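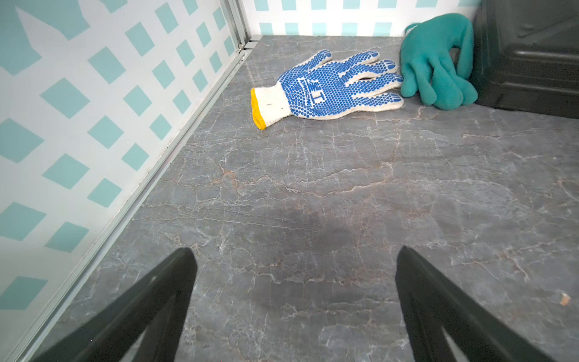 Soft goods: the Mellus update

Igor Górecki's group at Skirnham has finished its first training round with Mellus, a control method that learns from people steering the arms by hand. Gloves and mesh laundry bags were chosen because they fold and slump and never land the same way twice.

The policy trained on 136 demonstrations. In 100 test runs on single gloves it picked up the right one in nearly all of them. Bags are harder. When several overlap, the gripper tends to catch the trim of two at once, and the second arm has to hold one down. Adding the wrist view helped with this more than adding data did.

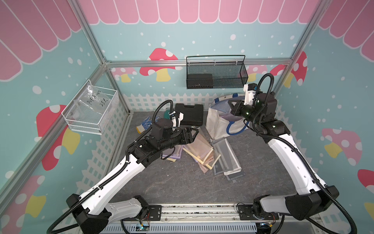

Next steps

The Huleck gripper pads go on in July, and the bag runs will be repeated with 12 new layouts.

Comments (2)

borkowska_lab: Do you retrain when the wallpaper changes?

Igor Górecki: Yes, for now. We have 3 prints.

Related items
Calibrating two arms on one rail
Borkowska grasp test, part two

Contact | © Skirnham | Back to top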